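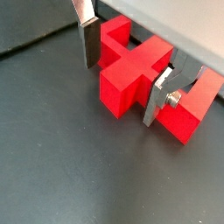 Zivau single piece, red

Sold on its own, for people who have lost one. We used to post these out free until we noticed how many were being eaten by the same three dogs.

The red piece is plastic, all square arms and right angles, with short blocks sticking out where you would least like them. It belongs to the Zivau interlocking puzzle and fits no other, including the Nullow, however hard you lean on it. If it needs a mallet, it is the wrong way round.

Colour: red
Finish: matte with a slight gloss
Age: 9 and up, patience permitting
Price: £4 each, or £20 for a full replacement set
Postage: £2, any number of pieces

Wipe with a damp cloth. Keep off radiators. It will stand up on a flat table in several positions, none of which is the solution.

The solution sheet is sold separately. Mamta Pant in our spares department will email it to anyone who asks twice.

Returns accepted within a month, provided the piece is clean and unchewed.

Also in spares: Grarnska storage tin, Ahuja drawstring bag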